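Looking after resin and PVC figures: tips I believe, and a few I don't

By Kirstin Dow

Search for advice on cleaning comic figures and you'll find the same ten tips copied from page to page, most of them with no sign that the writer ever owned a figure. I have tried a good many on my own shelves. Some of them earn their place. Others have cost me paint.

Dusting

Use a soft makeup brush, bought new and kept for nothing else. Start at the head and work down. Canned air gets recommended everywhere, and I still don't see why. It moves the dust to the figure next door, and if you tip the can you get a cold wet blast on the paint. A rubber bulb blower costs less and can't do that.

Baby wipes are the other favorite. Skip them. Many contain lotion, and lotion on a matte finish leaves a shine you won't get off.

Washing

PVC figures can take lukewarm water with one drop of dish soap. Resin can too if the paint is sealed, but a seller's word that it's sealed is worth very little. Test under the base first with a damp cotton swab and look for color on the cotton. Never soak anything with a felt pad or a paper label.

Lay out a clean white sheet before you start and put small parts in a shallow tub. Swords, hats and helmet wings vanish on a patterned tablecloth.
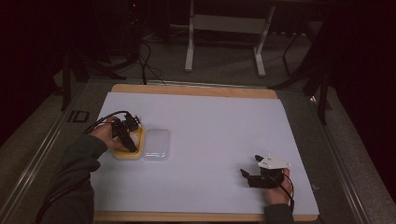 A shallow yellow tub on a white sheet. Small parts stay put.

Sticky plastic

Old PVC sometimes sweats plasticizer and feels tacky. The forums say cornstarch. Tetteh Adjei swears by it, and I tried it on his advice: the figure felt fine for a week, then it was tacky again with cornstarch in the creases. Soap, water and a shelf with some air moving through it did better. A sealed box makes the problem worse, whatever the box maker tells you.

Sunlight and cabinets

"UV-proof" glass is a claim I would like to see tested. Mine came from Clanlow, cost $319, and the red cape on the middle shelf faded anyway. Move the cabinet away from the window. It's free.

Loose joints and broken pegs

Super glue is fine for resin, but use the gel kind and put it on with a toothpick. On painted surfaces the fumes can leave a white haze, so leave the piece out in the open until it sets – never in a closed case.
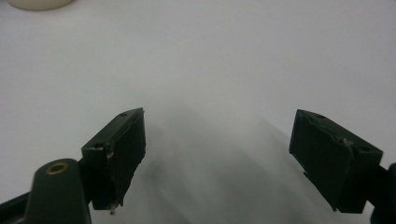
Plain white makes a good background for checking parts.

Boxes and certificates

Keep both, flat and dry, away from the attic. I doubt the box adds as much value as dealers say, though a missing certificate is the first thing they'll use to knock your price down.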